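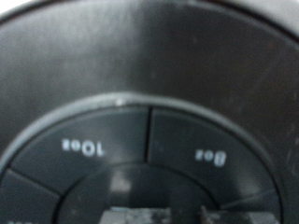

Kettle panel, wrist view – January, notes from the afternoon

Found it! Or most of it anyway. The arm has been pressing the wrong temperature button on and off ever since we moved it to the Kairys bench, and I now think two separate faults were piled on top of each other. Writing it all down while it's fresh.

What went wrong

The task is simple: come in over the panel, find the 80 wedge, press, back off. This morning the arm pressed 100 instead, then came down a second time in the same spot and kept pushing until the force limit tripped. The limit was set to 25 newtons, way too generous for a panel button. Reda Fawzy hit the stop before I did. No damage that I can find, but we shouldn't be leaning on a panel that hard, and it's a safety matter too when the next thing in the program is hot water.

Fault one: reading the labels

From the wrist the printing is upside down. The 100 comes through looking like zooL and the 80 like zo8, and both are a bit blurred at that distance. I went back through the log and the reader was returning junk strings with decent confidence, then the matcher picked whichever known label was closest. Of course it did, we told it to always pick something! Flipping the crop before reading helps a lot. I also want it to be able to say "no match" and stop.

Fault two: the ring fit

This one is more fun. We find the center by fitting a circle to the raised gray ring, but from close in you only get the arc over the top, so the fit has very little to hold on to. The housing curves too, and there are streaks and specks on it that the edge finder loves. On top of that the hub is glossy and throws back pale patches, and I suspect one of those was pulling the center over. Can't prove it yet. Reda thinks it's the lens focus. We have a small bet on it.

Changes so far

Force limit down to 2 newtons over the measured press force, with a hard stop and no retry.
Crop rotated before the label reader.
Hub area masked out of the edge search.
Approach pose raised on the Pimonach script so the ring fit gets a longer arc, then move in.

Ran the new version dry, kettle unplugged and empty, and the first presses landed nicely on the 80 side of the seam. Really pleased with that – it's the calmest I've seen this arm behave.

Still to do

Wipe the panel down and log whether that changes anything on its own.
Full set of 200 dry presses before any water goes in.
Ask Janen if their reader handles rotated text, it would save us the flip.
Refocus the wrist camera (Reda's job, also his bet).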